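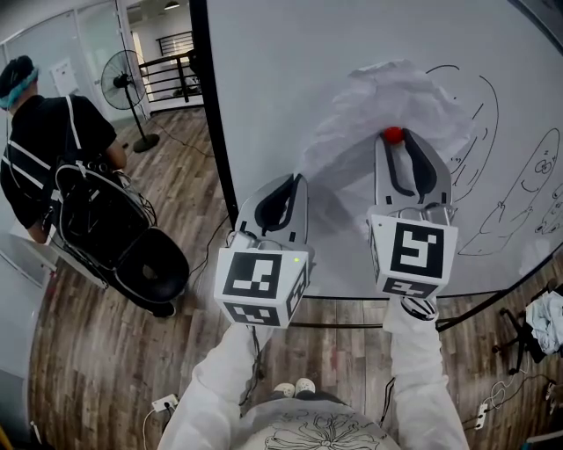 Every few months somebody asks me whether they should hold off on buying a new vacuum or hiring a cleaner because the robots are nearly ready. I've been following this stuff since my own days on a packing line in Prunville, so I guess I'm the person to ask. My answer in February was no. It's still no, but I want to write down where I think things stand so I can check it later.

First, the chores that are done. Floors, mostly. My Zomico does the downstairs while I'm at work and I empty it twice a week. It gets stuck under the radiator and it eats shoelaces, but I haven't pushed a vacuum around the kitchen in a long time. Dishwashers and dryers are machines too, and we stopped calling them robots because they stay put.

Then there's the big pile in the middle, which is anything with hands in it. Folding towels, wiping a board, putting a wad of paper where it belongs, picking a small ball up off something soft. A person does these without looking. A machine has to work out where the thing is, how hard to squeeze, and what to do when the paper gives way behind it. Two fingers with rubbery pads can do more than I used to think, if a person is doing the steering. Take the person out and it gets slow and clumsy in a hurry.

That's why so much of the work right now is people holding grippers in their own hands and doing the job over and over, so the software has something to copy. I like this approach. It's boring and it takes forever, and that's how I learned to pack boxes too. At Ledesma they gave me 400 cartons on my first shift and I finished 295. By the end of the month I was over the target and couldn't have told you what I'd changed.

The shop floor is further along than the house, for plain reasons. The parts are the same every time, the light is the same, and there are no cats. Flolline has a cell that loads trays, and a friend who works near it says it's fine until a tray comes in bent. Then it stops and waits for a human. On a good shift that's fine. On a bad one somebody is standing next to it all night.

Houses are all bent trays. My laundry has never been in the same heap twice. There are cords on the floor, and a chair that moves.

So for now, buy the vacuum. Hire the cleaner if you can afford it. I'd pay for a machine that could fold 200 towels with no help and stack them straight, and I'll look at this again when I see one do it in a room that hasn't been tidied up first.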